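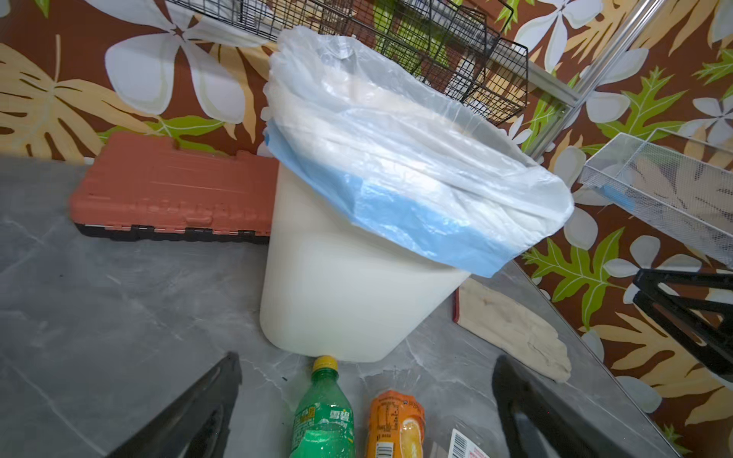

Coste Liners for Small Waste Bins

The Coste liner is a light-duty bag for bathroom, office and guest room bins. It is supplied by Sunen to hotels, schools, clinics and property managers, and may be ordered by the roll or by the case.

Sizes and packing

The standard liner holds 8 gallons and measures 24 inches across when laid flat. Each roll is wound without a core and perforated between bags. Cases contain 12 rolls of a single color. Mixed cases are not available, but customers may combine colors on one order without losing the case price.

Item number: 668
Colors: clear, white, pale blue
Seal: flat bottom seal
Closure: none (a drawstring version is listed separately)

Selecting a liner

Measure the distance around the rim of the bin and divide by two. The result should be slightly less than the flat width of the liner, which leaves enough material to fold over the edge. For square bins, measure along all four sides. A liner that must be stretched hard to reach the corners is too small and may split when it is lifted out.

The Coste range is intended for paper, packaging and other dry waste. Food waste and heavy items call for the Prostberg range, which uses a thicker film and a star seal. Neither product is approved for medical waste or sharps.

Storage

Keep cases closed and away from heaters and direct sunlight. Film that has been stored in a cold room should be brought indoors the day before use — it tears more easily when chilled.

Ordering and delivery

Orders are shipped from the Ostville warehouse. Account customers may set up a standing order and change the quantity at any time before dispatch. Unopened cases may be returned in their original packaging; opened cases cannot be accepted.

Prices on this page were set on 15 December 2023 and will be reviewed in April. Requests for samples should be addressed to Anel Maluleke in Customer Accounts. Questions about film thickness or recycled content are handled by Vilho Ahonen, Technical Services.

Related items
Coste Drawstring Liners
Prostberg Heavy-Duty Liners, Star Seal
Sunen Square Bins, Open Top
Sunen Wall Rack for Liner Rolls
Compostable Bags for Kitchen Caddies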